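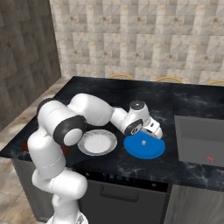
Blue plate, dark marble counter. Render.

December, bench notes – glaze and stone wear trial

Started the second round of abrasion on the Drakstead tiles at 9:40. Same slurry as last time, 20 g of grit per charge, fresh water each run. Kekeli Osei cut the new blanks and left them in the grey tray, labelled on the back in pencil.

Stopped at 1,000 cycles to check gloss. Tiles A and C had dulled evenly. B had a bright strip along one side, so the holder was sitting out of level again. Shimmed it with brass and carried on.

At 3,000 cycles the Rellier sealer was gone from the centre of all 3 tiles. Water drops spread there and still beaded near the corners. Loss by mass was roughly what Slavica Bošković got on the old wheel, but I don't trust the balance below the second decimal until it has been recalibrated.

Lemon juice spots, 10 minutes under a watch glass: clear etch ring on the worn area of A, faint on C. B not tested, saving it for the colour meter.

To do:
Order more grit, the coarse tub is nearly empty.
Ask Janevski whether the sealer batch was changed.
Re-run B with the holder level.
Rinse the drain trap before anyone uses the sink – it is full of slurry.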